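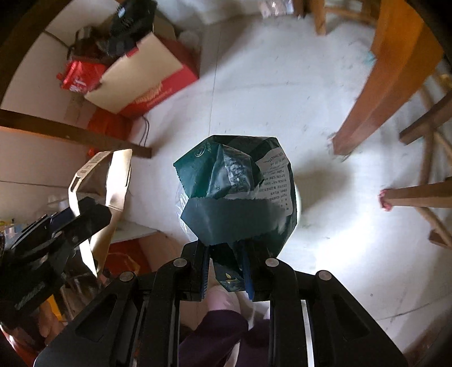

About Wiltatance

Most food packaging is written by people who want you to buy the food. We read it for people who haven't decided yet.

Wiltatance is a small label-reading office in Vellar. Independent grocers, co-ops and a few school kitchens send us products they are thinking of stocking. We send back a plain report on what the pack says, what it avoids saying, and which claims we would want to see on paper before placing an order. We don't rate flavor. We don't give out badges, and if you see our name on the front of a bag of chips, please tell us, because it shouldn't be there.

How we started

Vaughan Quinlan bought dry goods for a group of corner stores for years and signed off on plenty of shelf cards he now wishes he hadn't. "Farm inspired" was one. A granola sold as "lightly sweet" turned out to have more sugar per serving than the frosted cereal next to it, and it had been on the shelf all summer before a customer pointed that out to him at the register.

His sister Tane Quinlan was proofreading insurance policies at the time. She took the granola box home, marked it up in red pen the way she would a policy, and mailed it back to him. That box is still in the office. The first paying report went to a grocer on Pryor Street, who disagreed with most of it and ordered another one the next month.

What we look at

A report begins with the back of the pack. Ingredients, serving size, net weight, storage directions, date style, country of origin, and the name and address of whoever is responsible for it. Then we turn it over and see how much of the front survives.

Serving size gets more of our time than anything else. A muffin that claims to be two and a half servings has been designed by somebody, and we would like the buyer to know that before the muffin goes in the case. We also keep a running list of words we think do no work. "Artisan," "wholesome," "crafted," "clean" and "real" have been on it since the beginning. "Ancient" went on last October.

For imported goods we compare the original label with the sticker added for sale here. They don't always agree. When they don't, we ask the importer which one is right and print the answer, or print that we never got one.

What we don't do

We are not a laboratory. We can tell you that a jar says "no added sugar" above a list that includes grape concentrate. We can't tell you what is in the jar. If a question needs a lab, we say so and you can choose your own. We take no referral fee from any of them.

We are not lawyers either. A claim can be perfectly legal and still be a poor reason to stock something, and most of the ones we flag are exactly that.

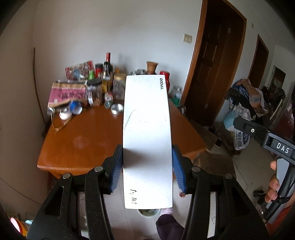 White board with the word TFOOD near its upper right corner.

Who pays us

You should ask this of anybody who offers you an opinion about food, us included. Stores and kitchens pay us. Manufacturers do not. A manufacturer may write in to correct a fact, and if the correction holds up we change the report and mark the change. We have been offered "partnerships" more often than we have been offered corrections.

At present 132 stores use the service and there are 963 reports in the archive. Neither number proves the reports are any good. Ask for a few on products you already carry and judge for yourself. We'll send three at no charge, and you pick them.

The Zekow list

Zekow is our monthly mailing. It covers label changes on products our clients already stock: packs that shrank, recipes that moved an ingredient up the list, "new look" boxes where the look was not the only thing that was new. It goes to more than 70 readers outside our client stores, mostly people who cook for a living. It carries no ads and is sometimes dull.

Sending us a product

Mail or bring the full retail pack, sealed, with the shelf price written on a separate slip. A photo of the front is not enough. The office is open to drop-offs until 4 p.m. on Friday, and Tane handles the intake. Complaints about a report go to Vaughan, who will read the pack again before he answers you.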